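Toy library in Diltcombe moves to bigger rooms

02/01/2026

The toy library of Diltcombe has left the old reading room in Sutter Lane and is now open in the former seed shop at Undlow Yard. The move was planned for July, but the roof of the new place had to be repaired first, and the work took longer than the builder had promised.

The library has 862 members, most of them families with children under ten. A family pays a small fee each year and may take home up to 5 boxes at one time. The most wanted boxes are still the building blocks. They go out on the same morning they come back, and in the school holidays there is a waiting list for the large sets.

Gun-woo Jeon, who looks after the collection, said the old room had become too narrow. "We had shelves up to the ceiling and I was on the ladder all day," he said. "If a parent came with a pushchair, another parent had to go out first." He has wished for ground floor rooms for many years -- the reading room had four steps at the door and no rail.

The collection now counts 3199 items. Before the move each of them was taken out, wiped and checked against the list, and 144 were found to be too damaged to lend. Some of these will be used for parts. A block with a bad corner goes into the free play bins, where children can use it without borrowing, and the wooden train pieces are being repaired by a joiner in the town.

The bins themselves have also changed. In the old room everything for free play was kept in one deep chest, and the small pieces always went to the bottom. Mr Jeon prefers open bins with a divider in the middle, so the blocks can stay in one part and the other part can be kept for whatever the children bring back. He does not mind if a bin has scratches. New ones would look the same after one winter, he said, and he would like to spend the money on toys.

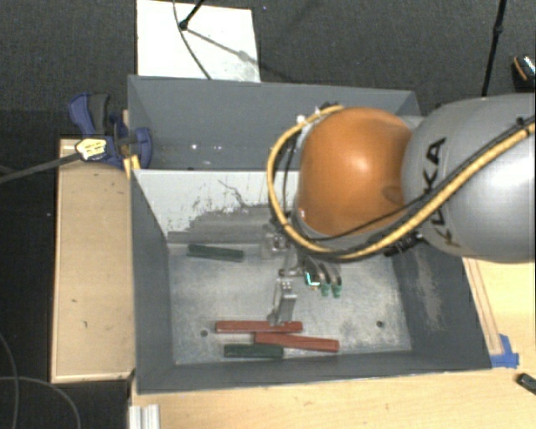 Blocks are sorted by size first and by colour only if there is time. The red ones are the most difficult to keep complete, according to Mr Jeon, and he asks members to look under the sofa before they return a set. Missing pieces can be handed in later at the desk, also without a name. There is a jar for them next to the door.

The new rooms have a washing corner with two sinks, a table for repairs and a quiet place for babies. The puzzle cupboard, a gift from the Birkaron furniture shop, is not yet in use as its doors still have to be fitted. Until then puzzles can be ordered at the desk.

Opening hours stay the same as in Sutter Lane. Boxes borrowed before the move can be returned to the new address, and no late fee will be asked for them. Parking is possible in the yard behind the building, but the gate is locked at six in the evening.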